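Juleo's skewer nights are back for June, and there will be crumbs

I'm Parveen Tarar, I run the kitchen at Juleo, and I'm so pleased to say our skewer nights start again this June! We had 300 people through the door last time (in a room that seats 13 at a push, so you can imagine the queue) and I've been asked about them ever since.

Same idea as before. You pick your bits, you thread your own skewer, you eat it standing up or sitting down, I really don't mind which.
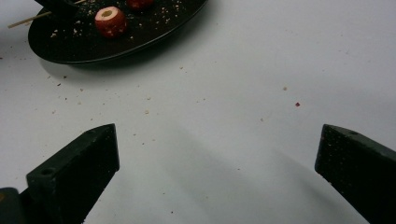 Sugeng Harahap is back on sauces, and he's brought a peanut one that I've been eating off a spoon. We've kept the black plates and the plain white tables too, and there's a damp cloth on every one, so please don't fret about mess. Half the fun is chasing a bit of dinner round the plate with a stick.

Doors open at 6pm and we stop serving at 9. Skewers are pay-as-you-go, children are very welcome, and there's plenty without meat. To book a table or come along for a press evening, ring Juleo and ask for me.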